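Workshop notebook, March, started 8.20

Carrying on with the rear wheel for the Grastari time trial bike. Stripped the old rim off yesterday and kept the hub. Bearings on the drive side feel rough when turned by hand, non-drive side fine. Ordered both anyway from Kumarasinghe, same part as last time.

New rim is the Birkano, 21 mm internal. Checked it on the bench before lacing. Small high spot at the join, nothing I'd send it back for. Laced three-cross both sides. I had two spokes in the wrong holes next to the valve and had to undo most of one side, so that was the first hour gone.

Tension after the first full round was uneven. Backed everything off and started again with a drop of oil on each nipple. Second attempt much better. Drive side now reads up to 70 on the gauge, but the gauge hasn't been checked against the other one this year, so treat that as a comparison between spokes and don't copy it into the build sheet.

Dish was out to the left. Corrected in quarter turns. Stress relieved by squeezing pairs, then trued again. One spoke keeps winding up, marked with tape. If it does it again I'll replace it.

11.40. Anwara Gunawardena brought in the Grandar with the creaking bottom bracket. Pulled the cranks, cleaned the shell, fresh grease, refitted. Creak still there under load. Moved the saddle clamp bolts to 6 Nm and it went quiet on the stand. She needs to ride it up a hill before we call it done. Chain is also worn and she has been told.

Also swapped her chainring bolts, two were rusted. Old ones are in the tin by the vice, please don't reuse them.

Still to do: rim tape, tyre, fit the cassette once the bearings come.

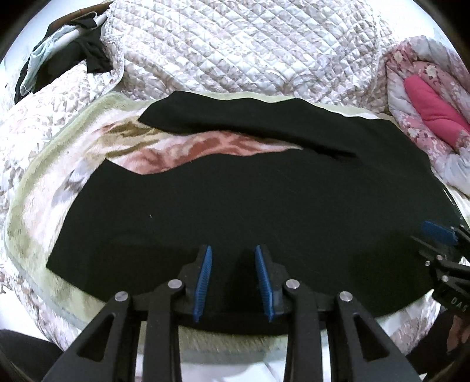

Tubeless valves are down to the last pair, so add those to the next order.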